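Housing and Local Government, unit 6: Who gets the home? Waiting lists and allocation rules
Notes prepared by Baltasar Marín. Please read them before the seminar with Joelle Issa.

In the last unit we looked at how public housing is paid for. Now we move to a question which sounds simple: when one apartment becomes free and many households want it, how does the housing office choose? The case we will use is the town of Hornum, together with its smaller neighbor Gelum. The two towns share one housing office but they kept separate lists until the reform, and this makes them useful for comparison.

1. Three families of rules

Most allocation systems are built from the same basic parts.

Date order. The household that applied first is served first. It is easy to explain and easy to check. The weak point is that a family in a very bad situation waits behind a family who can manage quite well where they are.

Points. Each household receives points for overcrowding, for health reasons, for a notice to leave, and so on. The highest score receives the offer. Gelum used points from the beginning, and the staff there will tell you that the discussion never ends about how much each thing should weigh.

Lottery. All households who meet the conditions have the same chance. It is often used when a list opens for a short time and the number of applications is too high to be ranked in a careful way.

In practice the offices mix them. Hornum today uses a points band first and date order inside the band. When you read a policy, always look for the second rule, the one that decides between two equal households. Students usually forget it, and many appeals are about exactly this rule.

2. The Hornum list before and after the reform

Before the reform the Hornum list had more than 2000 names. The office then wrote to every household and asked them to confirm their interest. After this exercise the list was much shorter, and 587 households remained in the highest band. The politicians presented it as a success. Please be careful with this conclusion. A name can leave the list for several reasons: the household found a home, moved away, died, or did not receive the letter. The office did not record the reason, so we cannot say which share belongs to each.
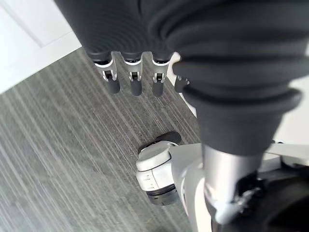

Does a shorter waiting list mean that the need for housing is smaller?

Only sometimes. The length of a list tells us how many households are registered under the present rules. If the rules change, or if the list is closed, the number changes too, and the need in the town can stay the same. To measure need you must add other sources, for example rent levels, overcrowding in the census and the use of emergency shelter.

3. Local preference

Gelum gives extra points to people who live or work in the town for 4 years or longer. The argument in favor is that local taxpayers support the program and should see a benefit from it. The argument against is that such a rule can keep out newcomers, and in a town where the population was always of one background it can have a discriminatory effect even when no person intended it. We will discuss the Yusof appeal, in which the applicant worked in Gelum but had to sleep at a relative's place in Clomport. The housing office counted only the address. The appeal panel said that the word "or" in the policy must have a meaning, and the points were given back.

Read the decision slowly. It is short, and the important paragraph is the one before the last.

4. Refusing an offer

A household may refuse one offer in Hornum without losing its place. After a second refusal it goes to the end of its band, unless there is a "good reason." The policy does not define this expression. Think about stairs, distance to a special school, or a former partner living in the same building. Which of these would you accept, and what proof would you ask for?

For the seminar

Bring the allocation policy of a town you know, one page of notes is enough. Mark the first rule, the second rule and any local preference. Written answers on section 4 are due on 30th September, and they go to Joelle Issa, not to me. The unit on rent setting follows in October.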